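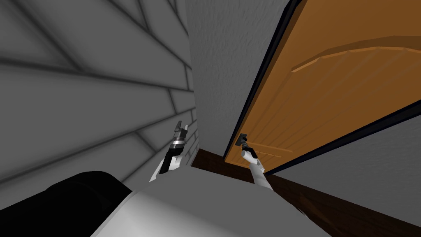 Talks > Property and Building > Speaker notes

Programs Speakers Notes Archive Contact

The Brick Premium: Does Exposed Masonry Pay for Itself?
Speaker notes, Rowena Mangubat, 19 March 2025

Opening. Thank the hosts, then straight in. Ask for hands: who here has been told that exposing a brick wall adds value to a building? Keep your hand up if you were shown a number. Wait. Let them look around.

I started asking for the number two years ago, when I was handling fit-outs for Trustcombe. Every pitch deck had the same page in it. Bare brick, big leafy plant, the word "character." I asked where the uplift came from and got sent to another deck.

SLIDE 2. The claim
The version I hear most is that tenants pay more per square foot for exposed masonry. Maybe they do. But the buildings with old brick worth exposing tend to be downtown, near transit, with tall windows. Strip those out and what's left? I've read four reports that say they did this. Two don't explain how. One was paid for by a firm that sells brick sealer.

(Don't name the firm. Somebody will ask anyway.)

SLIDE 3. What we looked at
Yupin Phuthong and I went through 433 lease files from the Pladero portfolio. We threw out 300 where nobody had written down what the walls were made of. That should bother you already. If the feature is worth so much, why isn't it in the file?

In what was left, the brick units rented for a little more. They also sat empty longer between tenants. I don't want to make too much of that second part. It's a small pile of leases in one city, and I would be annoyed if a salesman used it on me.

SLIDE 4. Costs that don't make the deck
Take your time here, it's the part people write down.
- Dust. Old mortar sheds. Tenants wipe their desks every morning and then they call you.
- Heat. Pull off the plaster and whatever was behind it and you have changed the wall. Get someone to work out by how much before the demo crew shows up.
- Noise. Ronaldo Bañez managed an open office on the third floor of the Toprak building, and the complaint log ran to 30 entries before he hung panels. The panels covered most of the brick.
- Wiring. You can't hide it, so now you're buying nice conduit.
- Sealer. Some old brick needs to breathe. If the contractor says one product works on everything, find another contractor.

SLIDE 5. Thin brick and printed panels
Laugh line about the diner, if the room is warm. Skip it if not.

The Tristent rep told me nobody can tell their panel from the real thing. I could, from across the room, by the repeat in the pattern. Does that matter? For a hallway, probably not. But then please stop quoting me the rent premium for an 1890s warehouse.

SLIDE 6. When I'd do it
I'm not against brick. I'd expose it if the plaster is coming off anyway, if an engineer has looked at the wall, and if you can stand to look at a patch. I'd do one wall first and leave it through a winter. I would not do it because of a chart.

Questions I expect: historic tax rules (not my field, say so), painted brick (usually can't be undone cheaply), whether clients like it (ask them again after a year).

Close on the lease files. Ask people to write down the wall finish. That's all I want from them.

Comments (3)

Colton Bergeron
Sat in on this one. Agree on the dust, but I think you undersell the marketing side. Our brick units get twice the clicks. Whether clicks turn into leases I can't tell you.

Edgardo Tolentino
Did you split out ground floor retail? We have a shop space at 861 square feet where the brick was the whole reason the tenant signed. She said so in writing.

Rowena Mangubat
Edgardo, no, offices only. I'd like to see that letter. Colton, send me the leases and I'll believe the clicks.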